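Makis Deligiannis has strong views on shoe shelves, and I'd come to Vallgate one morning in August to hear them.
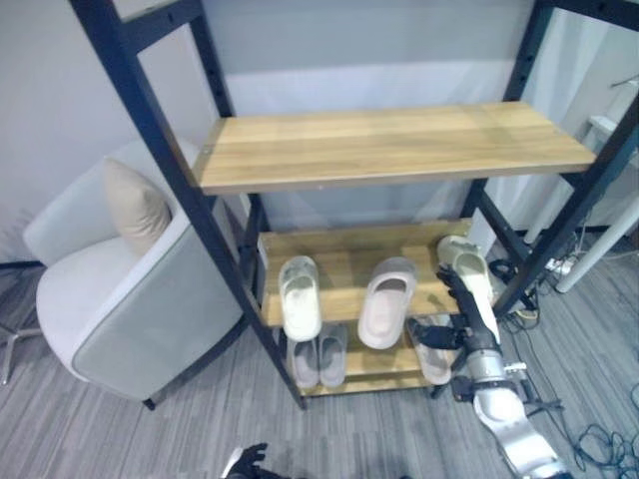 Slides are his favourite subject. "Pair them up and they look after themselves," he told me. Pale ones get the middle board, grey ones go down near the carpet, and he'd happily leave the top bare!
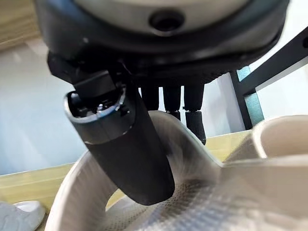 Rin Miyazaki reckons the bottom shelf should be for boots. Makis pulled a face (a friendly one).

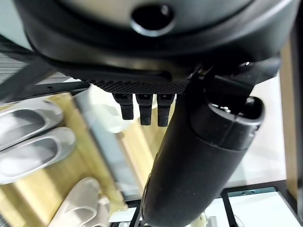 Words: Stergiou, home writer

I asked about spacing. "Use the holes in the posts," he said.
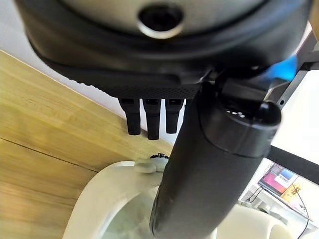 Rin would move every board twice a year.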